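Home News Swap Days Mending Contact

3 min read

Swap Day shirts: please fold before you drop off!

Friday, May 15, 2026

Quick one this week, I'm writing between loads.

First, thank you. 147 pieces came in at the Draritz drop-off and most of them are lovely. Lots of shirts. So many shirts. Linen, flannel, the stretchy office kind, a whole bag of stripes from the Sunanis building (you know who you are, come get your bag back).

Now the nag. A good number of the shirts arrived balled up in the bottom of sacks and we ended up folding them all over again on the desks in the back room. Fine with a sweater. Not fine with anything that has a collar. A crushed collar takes forever to press out and people at the swap walk right past it, even when the rest of the shirt is great.

So, folding. You don't have to be fancy. Žofie Paulík has been showing the Drollov crew her way and it goes like this: button the top button and one in the middle, lay it face down, smooth from the middle out. Fold one side in. Sleeve straight down along the back. Other side the same. Then bottom hem up to the shoulders, flip it over, done. If it's long, fold twice. Collar stays up and out of it the whole time, don't press it down with your hand.
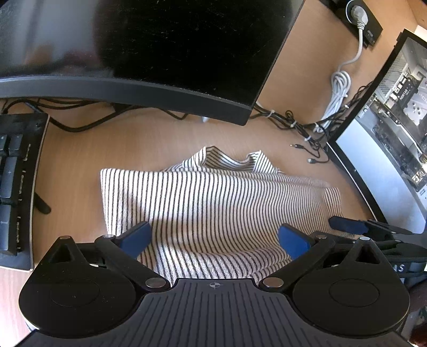 Striped shirt on the desk, collar up. Few soft folds still to smooth.

Stripes are the honest test by the way. If they run more or less straight from top to bottom, your fold is straight. If they wander off to one side near the bottom, something is bunched underneth and you can just give it a tug. Narrow stripes show everything. Plain white hides a lot, which is why everybody thinks they're good at plain white.

Sleeves: short ones don't need their own fold, tuck them in flat and leave it. If a sleeve end pokes out a little we don't care. Long sleeves do need to go in or they catch on the next thing in the pile.

Other bits

- Tables are sorted by size this time, NOT by color. Color was pretty but no one could find a medium.
- Hangers: we have plenty. Please no more wire ones. Wooden or plastic only if you must.
- Stains: pin a scrap of paper next to the spot so the mending table can see it. Do not circle it in pen. Someone circled it in pen.
- Kids' things go to the Vishwakarma room, up the stairs and left. Bins are labeled.
- Missing buttons are fine, we have a jar the size of a bucket.

We still need 2 people for the Saturday folding shift, mornings only, coffee provided. Reply to this email or catch Žofie at the front table. Drop-off stays open untill the end of May, usual hours, please ring the bell and don't leave bags on the step when it's raining.

More next week, dryer's beeping.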